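Hivham Puzzles Help Desk
Ticket 1437
Subject: Morsy block set, purple cross piece won't come out (or go back in properly)
Product: Morsy
Opened by: Humaira Minhas
Status: Closed

Humaira Minhas, 9:12 am

Hi there! I have a question about the Morsy set, the one with the yellow base board and the colored blocks that lock together on top. I got mine in November and it has been on our shelf more or less ever since, apart from the evenings when my son and I take it apart and race each other to rebuild it. He's nine and he beats me most of the time, I'm sorry to say.

So the problem. The purple cross is sticking. It used to drop straight down between the green block and the blue one with a nice soft click, and now it goes most of the way and then stops. If I push down on one end of the wide bar, the other end tips up. If I push on the tall part in the middle, it feels stuck fast and then getting it out again is a real struggle. I've had to wiggle it loose with both hands (and once with a butter knife, please don't tell me off).

Things I've tried so far:

Wiped everything down with a dry cloth, all the blocks and the board.
Turned the purple piece around the other way.
Put the purple piece in first and slid the long ones in after. That doesn't work at all, they won't go past it.
Left the whole thing apart overnight on the kitchen table in case it was something to do with the heating.

None of that made any difference. Is the purple one supposed to be this tight? I'd rather ask before I go at it with sandpaper, which is what my brother-in-law suggested.

Thanks so much!
Humaira

Ute Heitmann, Hivham support, 10:40 am

Hello Humaira,

Thanks for writing in, and please do keep the sandpaper in the drawer! Sanding the cross takes the finish off the faces that are meant to slide, and once it's gone the piece grabs even worse.

Look at how the wide purple bar lies across the board with the green and the blue running back behind it, and compare that with yours.

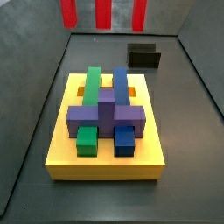 Morsy with the cross in place, green on the left behind the bar, blue on the right.

Could you have a look at the orange on your board for me? You should find a little of it peeking out to the left of the green block and a little to the right of the blue one. If you can see it on one side only, your long blocks have been pushed over sideways, and then the gap between them is off and the tall purple part has to squeeze in at a slant. We had a ticket very like yours last spring (number 964, I looked it up) and that was the whole trouble.

Before you try the cross again, take everything off, put the green and blue back, and line them up by eye against the sides of the board. Then lower the purple straight down with a thumb on each end of the bar. Don't press on the middle yet.

Let me know how you get on.

Ute

Humaira Minhas, 4:25 pm

Hi Ute,

Oh, that's interesting! I got it out as soon as I was home and mine had orange on the left and nothing at all on the right, so the blue one was definitely too far over. I'd never paid any attention to that orange bit, I thought it was just decoration.

I lined them up the way you said and used two thumbs, and it's better. Not perfect though. It goes down nearly flat now, but there's still a tiny gap under the right-hand end of the bar, I can slide a piece of paper in there. The left end is down tight.

I also noticed there's something a bit rough on the underside of the blue block, near the front. It looks like dried glue or maybe jam. (It could easily be jam.)

Humaira

Ute Heitmann, Hivham support, 4:51 pm

Jam would do it! I've had honey, candle wax and once a sticker from a banana.

Use a damp cloth with a drop of dish soap on it, just on that one spot, and then dry the block right away. Please don't soak it. If it's glue and the soap won't shift it, try a fingernail or the edge of a plastic card, and go easy. If you really can't get it off, very fine paper is okay on the underside only, 800 grit, a couple of light strokes and stop. I know I said no sandpaper this morning, but the bottom of the blue one doesn't slide against the cross, so I'm less fussy about it.

While you're at it, run a dry toothbrush along the orange part of the board. Crumbs collect in there and they'll lift a block just enough to annoy you.

Ute

Humaira Minhas, 7:38 pm

It was jam!! Strawberry, going by the color of the cloth. And you were right about the crumbs, there was half a cracker's worth in there.

The cross goes in flat now and comes out with one hand. The click is back too. My son has already beaten me twice tonight and is asking if the Bistgate set uses the same board, so I guess that's my next question. Can you mix the blocks between them?

Thank you for being so patient with me, and for not saying anything about the butter knife.

Humaira

Ute Heitmann, Hivham support, 8:05 am

So glad to hear it! On the Bistgate: no, sorry, the board is a different size and the blocks won't seat in it. The Plallus set does share the Morsy board, so if he wants more pieces to play with, go for that one.

I'm closing the ticket, but if the cross starts sticking again just reply to this message and it will open back up.

Ute

Internal note (U.H.): resolved by customer, no replacement sent. Add the toothbrush tip to the Morsy care page, and link 964 to this one.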